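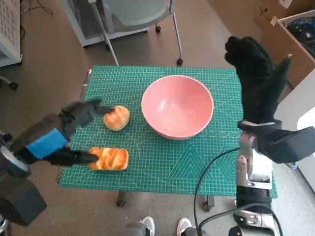 Breakfast club: the students teaching a robot to lay the table

Catriona Purves has a rule for anyone joining the Doswood robotics club, and it's that you have to do the job yourself first, slowly, with your eyes on your own hands. So on my first evening there I found myself moving a bun into a pink bowl, over and over, while a seventeen-year-old called Blair Ogilvie told me (very kindly, I should say) that I was rushing it.

The club has 16 members and meets after lessons in the long room at Rutherford. They're getting ready for the Skanari Cup in July, where each team's robot has to set out a simple breakfast without dropping or squashing anything. It sounds easy until you try to explain to a machine what "gently" means!

The bread has caused the most arguments. A round bun wants to roll off, a long loaf wants lifting from both ends, and Blair's team spent most of the autumn on the loaf alone. Rhona Lamont, who looks after the hands, prefers to have them in fabric - bare fingers, she says, are hopeless on a smooth bowl - and she has strong feelings about seams, which she'll share with you at length if you bring biscuits. 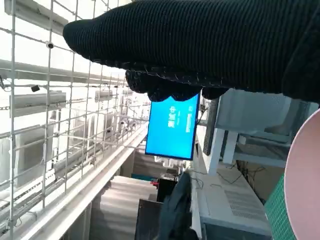
She learned to sew from her gran and never thought it would be of any use in engineering. Now the younger ones queue up to have her check their stitching, and she sends a good deal of it back to be unpicked.

Donnie Mowat, who is 16 and would much sooner talk about software, keeps the log of practice runs. When I visited he'd just written up number 373, with a note beside it that said only "better, bowl still too near the edge". He reads the entries aloud at the end of each session and everybody groans in the right places.

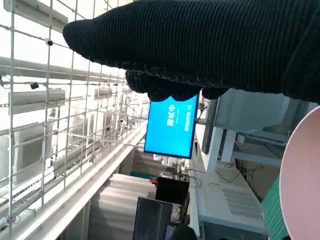 Knitted fingers and a cutting mat at the Doswood club's practice session.

There are 2 more rounds to get through before July, and Catriona won't be drawn on their chances. She'd rather tell you about the evening they all stayed late over a wrist joint and had to ring their parents from the corridor. New members are welcome in any week of term, and no experience is needed, though you will be asked to move the bun.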